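Section 4: Fitting the Nuvar clip-on microphone to an alto or tenor saxophone

Applies to the Nuvar clip-on microphone with the Andance belt pack. For soprano and baritone, see Section 5. Text revised 28 Sep 2024.

Before you start

Assemble the instrument fully, with neck and mouthpiece fitted, and put it on a stand that supports the bell from behind. Have a tuner or reference tone ready. The belt pack must be switched off and the mixer channel muted.

CAUTION: Do not clamp over a key guard, a brace or an engraved area with loose lacquer. The rubber pads spread the load but will lift lacquer that is already flaking.

4.1 Mounting the clamp

1. Open the clamp by pressing both levers together. Do not force it past the stop.

2. Place the clamp on the rim of the bell, on the side away from the low B and B flat keys. The longer pad goes inside the bell.

3. Release the levers slowly. The clamp should sit square to the rim with no rocking.

4. Play or finger every note down to low B flat. If a key cup touches the clamp, move the clamp along the rim and repeat the check.

NOTE: Clamps supplied before August have a single short pad. These hold on a tenor bell but can creep on an alto. The replacement pad is stocked by Christodoulou under part number 1000-21.

4.2 Positioning the capsule

5. Bend the gooseneck so that the capsule points across the bell towards the lower stack, not straight down into it. Bend in a wide curve. A tight bend near the collar will shorten the life of the cable.

6. Keep the capsule clear of the bell opening. Pointing it into the bell gives a thick, honking low register and very little of the upper stack.

7. Press the cable into both retaining slots on the clamp, leaving a small loop for strain relief.

4.3 Connecting the belt pack

8. Insert the 4-pin plug with the arrow facing the display and turn the locking ring clockwise until finger-tight.

9. Switch on the pack. The display shows the channel and then the battery level. Replace both cells if the level is 20 per cent or lower.

10. Fit the pack to the belt or strap on the player's non-dominant side, with the aerial pointing down and not folded.

CAUTION: Never unplug the microphone while the channel is open. The resulting thump can damage monitors and hearing.

4.4 Setting the gain

11. Set the pack gain to 2. Unmute the channel with the fader fully down.

12. Play long tones at performance volume, including low B flat and the highest note in the set. Raise the gain one step at a time until the peak light flickers, then go back one step.

13. Bring up the fader. If there is feedback through a floor wedge, turn the player or the wedge before reaching for the equaliser.

14. For outdoor use, fit the foam windshield and repeat step 12.

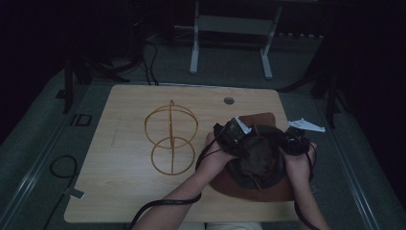 Rūta Baranauskienė writes that step 12 left her short of headroom on tenor at Alach, where the subtone passages were fine but the altissimo clipped. She now goes back two steps instead of one and makes up the level at the desk. Either setting is within the operating range of the pack.

4.5 Removal

15. Mute the channel, switch off the pack and release the locking ring.

16. Free the cable from the slots before opening the clamp. Wipe the pads with a dry cloth. Do not use alcohol or valve oil on the rubber.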